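Lolumthorpe Residents' Association
Minutes of the July meeting, held in the meeting room at Wikström Hall

Present: Gintarė Hunt (chair), Gyu-bin Koo, Ermira Spahić, Nathalie Cloutier, Ylva Solberg (minutes). Four households from Clestell Road attended as observers and observed quite loudly.

The meeting opened at 7:11 p.m., the chair having waited for people to finish talking about the parking.

1. Minutes of the last meeting
Approved with one change. Under item 6, "Ms. Cloutier was mistaken about the drain" now reads "Ms. Cloutier had a different view of the drain." Nathalie said she still has it.

2. The shared garden
Gyu-bin reported that all 19 plots are now taken. The zucchini situation is as expected for the time of year. Residents are reminded that leaving zucchini on a neighbor's porch after dark does not count as a gift, and that the neighbor on plot 7 knows who you are.

The hose has been repaired again with tape. Gyu-bin asked for money for a new hose. Ermira pointed out that we voted money for a new hose last summer. A search of the shed was agreed.
Action: Gyu-bin to look in the shed.

3. Street party
Long discussion. The city permit costs $135 this year and has to be in by the end of the month. Ermira has the form and has filled in every box except "purpose of event," where the meeting could not settle on wording. "Neighborly enjoyment" was proposed and thought to be overstating it. "Street party" carried, three votes to one, with the chair not voting.

Music: the brass group from last year has offered to come back. The meeting took a moment over this. Nathalie asked if they had learned a second tune. Gintarė will find out in a tactful way.

Food: everyone brings a dish, with the dish written on the sign-up sheet in advance, so that we do not get 11 potato salads and a bag of ice. Ylva (writing this) was one of the 11 and would like it noted that hers had capers.

Tables: borrowing from the hall was discussed. Gintarė is in favor of white tabletops because they look clean in the evening light. Ermira is against white tabletops because she is the one who wipes them. Paper covers were suggested, then wind was brought up, then clips, then the cost of clips. Left open. 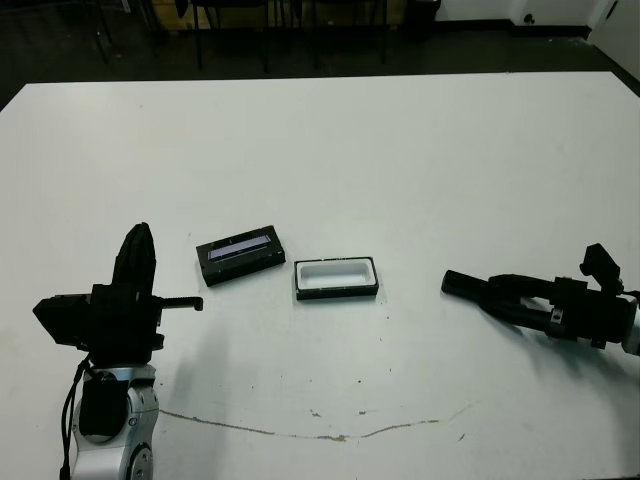

White tabletop, dark floor

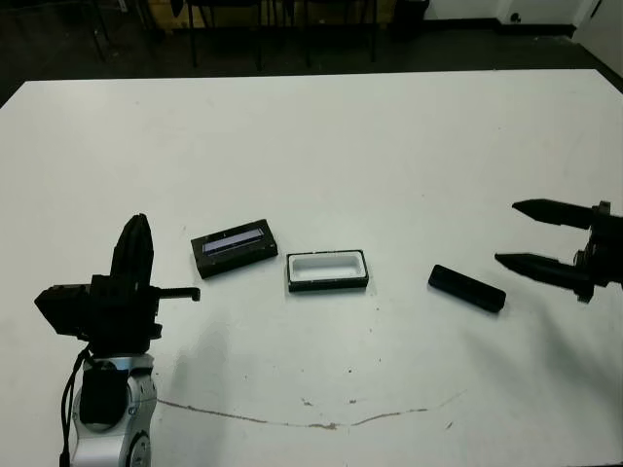
Ermira offered to bring her own two folding tables if someone else carries them. Gyu-bin said he would carry one. The second table is looking for a friend.
Action: Ermira to send in the permit form. Gintarė to speak to the brass group. Everyone to think about clips.

4. Recycling
The new schedule from Totell, who took over the collection in the spring, has been delivered to every house and understood in none of them. Glass is now every other week, paper is every week except the weeks when it isn't, and the color key at the bottom uses two greens. Nathalie called them and was on hold for 19 minutes, during which she says she came to rather like the flute.

One of the Clestell Road observers has made her own version of the schedule by hand and passed it around. It was clear and fit on one side of the paper. The meeting adopted it on the spot – the first unanimous vote since the bench.
Action: Ylva to copy and hand out.

5. The bench
The bench is fine.

A resident has written in to ask that it be turned around to face the pond. It was turned around to face the street two years ago at the request of the same resident. The chair will reply, thanking him for his continued interest in the bench.

6. The footpath behind Clestell Road
The observers came for this item and were invited to speak, one at a time, a system that held for the first two. The nettles are now at shoulder height on the north side. The city says the path belongs to the water company, and the water company says it has never heard of the path. Gintarė has a map from her late father-in-law that shows it belonging to a farm. It was agreed that in the meantime somebody should just cut the nettles. Gyu-bin has gloves. Nathalie has a strimmer and also, she reminded us, a different view of the drain, which is at the far end of the same path.
Action: Gyu-bin and Nathalie to cut nettles and look at the drain together, peacefully.

7. Any other business
Ermira is still missing a blue casserole dish with a chipped lid.

The parking was raised at 8:50. The chair closed the meeting at 8:51.

Minutes taken by Ylva Solberg. Corrections to her by note through the door, please, and legible this time.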